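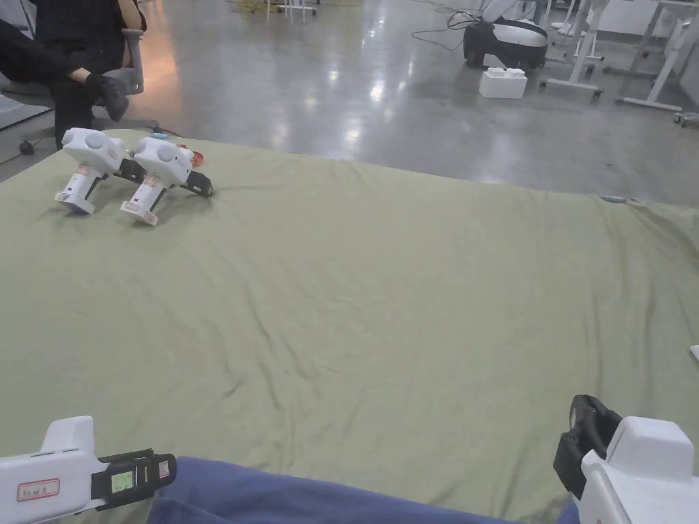 Our project began with a claim in the Gotbridge workshop handbook, which says that a fabric cover "makes any work table faster to clear and kinder to small parts." Nobody in our group believed the first half, and I had doubts about the second. The handbook gives no source for either. It also assumes the cover lies flat, and a large cloth almost never does. The olive-green one is spread over the whole work surface and still has soft folds and ripples all through it. A thin teal-blue piece near the far side is easy enough to spot against the green, but I would not bet on finding a darker one in a fold.

Method

We compared two covers and a bare table. The first cover was a heavy cotton sheet from Mukach and the second was a cheaper blend sold under the name Escobar. Each student laid out the same mixed tray of small parts, moved them into bins, and then cleared the table. Parveen Jayasinghe ran the stopwatch and kept the log. We finished 122 trials in December, which was fewer than we planned, as five had to be thrown out when the log and the stopwatch disagreed.

Results

The bare table was fastest to clear. This will surprise anyone who read the handbook and no one who has ever folded a bedsheet alone. Parts did roll less on both covers, and we dropped fewer of them on the floor. That is a real benefit and I will grant it. But the time saved by not crawling under the table was mostly lost again in smoothing the cloth between trials.

The Mukach sheet wrinkled less than the Escobar one. It also cost more, and I am not convinced the difference would show up if somebody else repeated the test. We were not blind to which cover we were using, and two of us had already said out loud which one we liked.

Problems with our own work

The trays were not packed the same way every time. We agreed on a layout and then drifted from it. Parveen thinks this evened out over the trials – I think we just don't know. We also never washed the covers, so we can't say anything about how they hold up.

The Govberg room has a polished concrete floor, and dropped parts slide a long way on it. A carpeted room might make the covers look a lot less useful.

What we would change

Clip the corners down. Photograph the tray before each trial so the layout can be checked later. Have the stopwatch run by a person who has not seen the handbook.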